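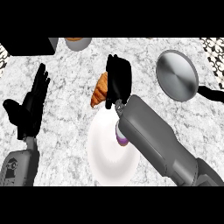
Croissant task in simulation, right hand holding the croissant over the plate.

Projects > Gerkora > Meetings > Minutes

Gerkora working group, minutes, December 2025

Chair: Safta Cârstea
Present: simulation, policy training, evaluation, Strachan (by video)
Apologies: data storage

1. Minutes of the last meeting
Accepted with one change. Item 3 should read "wrist camera off," not "wrist camera on."

2. Counter task results
Evaluation presented the first full comparison on the croissant and plate setup. Both policies were trained on the same 934 simulated demonstrations. Norolura is the baseline and predicts joint targets one step at a time. Skurance predicts a short chunk of targets and replans before the chunk runs out.

Each policy was given 20 trials with fresh starting positions for the objects. Norolura completed 4. Skurance completed 13. A trial is complete when the croissant has been moved to its goal, the hand is open and clear, and nothing has been pushed off the counter.

Strachan asked if the starting positions were the same for both policies. They were; the seeds are in the results folder. Strachan also asked for the failures to be broken down by cause before any numbers leave the group. Agreed.

Most of the Norolura failures looked at so far are at the grasp. The fingers start closing too soon and the croissant gets nudged away. With Skurance the grasp is better, and trouble tends to come at release, when a finger catches the pastry on the way out.

3. Left hand
The left arm has no job in this task and is meant to stay open and raised at its side of the counter. Policy training reported that it drifts in long episodes under Norolura. Safta thought the action weighting should be checked first, before anyone adds a penalty for it. Simulation noted that some of the recorded demonstrations have small left arm movements in them as well, left over from the operator's tracking. These will be filtered and the baseline retrained once, with no other changes.

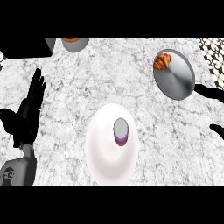
4. Contact settings
Simulation has been looking at how the fingers behave against the metal cookware. With the current friction value, a light touch on a rim can be enough to shift it. The value was set in June for a different counter and was never revisited. Evaluation does not want it changed in the middle of a comparison. It was decided to keep the present value for the reported numbers and run a second set with the new value, labeled separately.

There was some discussion of the croissant mesh. Its collision shape is simpler than what is drawn, so the fingertips can look as if they are sinking in. Left as is for now.

5. Write-up
Safta has a draft of the method section and will circulate it with the tables left blank. The title is still open. Strachan would like the limits stated early, above all that everything so far is in simulation and on a single counter layout.

Actions
Evaluation: failure breakdown for both policies, from the saved rollouts.
Policy training: filter left arm drift, retrain Norolura.
Simulation: second friction setting, kept on its own branch.
Safta: method draft to all.

6. Any other business
The render queue was full for most of last week. Please cancel old jobs before starting new ones.

Next meeting to be set once the retraining is finished.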